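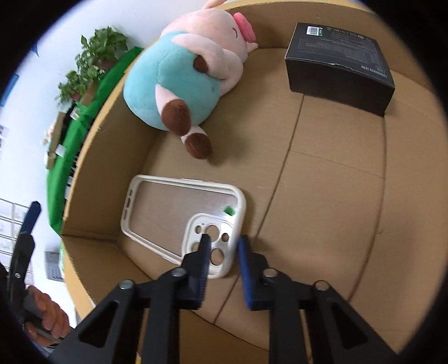
Gatchalian Returns Centre, Process Improvement Team

Speaker notes: Is the Sirnix service right for our returns desk?
Speaker: Ketsara Wattanapong
Time: 30 minutes, questions included

Opening

Good morning. Thank you to Nélida Barrientos for giving us this place in the programme. Today I will speak about the Sirnix demonstration service, which Bistby offers to small warehouses like ours. We have had the offer on paper since February. I will say what is in it, what I liked, and what I would still like to ask before we sign.

(Wait for the people at the back to sit.)

What they offer

The basic package is 700 recorded demonstrations of one task. The client chooses the task. A person does it by hand with two grippers, one in each hand, and the recordings are delivered with a written label for each one. Sirnix does not sell us a robot. We would give the recordings to Gerardo Macapagal, and he would use them for the arm at packing line 6.

Our task is simple to say: take mixed returned goods out of a carton, or put them back. Please remember that our returns are never the same shape two times. One carton can have a soft toy, a hard box and something thin and flat together. The thin one is where our present arm has most trouble. 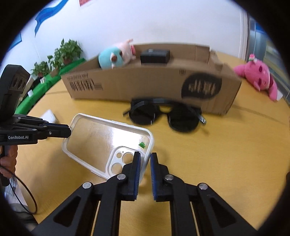

My first question for any supplier is how they treat thin and shiny goods. Price comes later. A toy is forgiving, you can close on it almost anywhere. With the clear phone case on the round table, the light makes a bright reflection across the middle and the wood grain shows through the back, so the white rim is the best thing for the eye to follow. I would ask Sirnix to give us many recordings with transparent goods, and under more than one kind of lamp. Felicidad Panganiban has asked for the same with goods in plastic bags. I agree with her.

(If somebody asks about gloves: I don't know yet. Write the question down.)

The labels

I have read a part of the sample labels. They are clear, but the English is not always equal. The same action is called "pick" in one file and "grasp" in another. For a person it is no problem. For Gerardo it means extra work, and he would like one fixed list of words before the recording begins. I think this is a fair request and we should put it in the contract.

Two hands

Sirnix has also a cheaper package with one gripper only. I don't recommend it for us. Large toys and open cartons are easier when the second hand can come from the side.

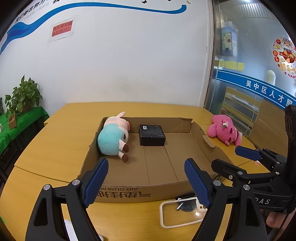

Two grippers at the round table, with the carton open and one toy outside it.

For this slide, speak slowly. Point to the phone case in front of the box and to the pink toy on the right. Ask the room which one they would take first. Precious Tiongson will collect the answers, and we can compare them with the order in our own work instruction.

What I ask from you

Please decide today if we may order a trial with 3 kinds of goods. The full package can wait until Gerardo has tested the trial recordings. My open points for Bistby are the word list, the transparent goods, and who pays if a recording must be repeated.

Questions. If there is no time left, send them to Precious.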